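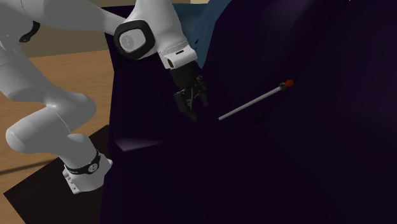 Tomlow's couch swap is back, and this year there's a truck

Filed under: Around Town / Home & Garden

If you've got a sofa you're sick of looking at, start measuring your doorways, folks. The Tomlow furniture swap returns on 10th February, and I couldn't be happier, mostly for selfish reasons (my living room has been one good armchair short ever since we moved to the east side).

The swap is moving to the old Belter showroom this time, the long brick building across from the post office. Last July we were all squeezed into the school gym, and I spent most of the morning stuck behind a dresser with a very nice couple who were trying to get it out the same door I was trying to get in. Belter has two loading doors and a ramp, so things should run a lot smoother!

Doors open at 9 for drop-off and at 10 for everybody else. It costs nothing to bring a piece and nothing to take one home, though you do need a ticket for each item, and you get your tickets by dropping something off. One sofa in, one sofa out. Dining chairs count as a set, which caused a bit of grumbling last time, and I'll admit some of that grumbling was mine.

I called the swap desk to ask how sign-ups were going, and they already have 62 pieces on the list. A good 35 of those are couches and loveseats. So if you're after a bookcase or a desk, get there early, but if you want somewhere to sit you can probably sleep in a little.

The big news for me is the truck. Annamalai Movers is running one back and forth all day for anyone who lives inside the town limits, with rides for your furniture at a flat ten bucks. You'll have to be home to meet it, and they won't do stairs past the second floor. I learned that second part when I asked, very hopefully, on behalf of my sister.

A few rules are the same as before. No mattresses, no recliners with broken mechanisms, and nothing that smells of smoke. Upholstered pieces get a quick once-over at the door, so vacuum under the cushions before you load up. I found a library card and two forks in ours last year.

Anything left at closing goes to the Oment thrift store on Mill Street, where it'll be on the floor the following week at their usual prices. Sign-up sheets are at the library front desk and the hardware store, and you can also just show up with your couch. I'll be the one walking around with a tape measure, looking for that armchair.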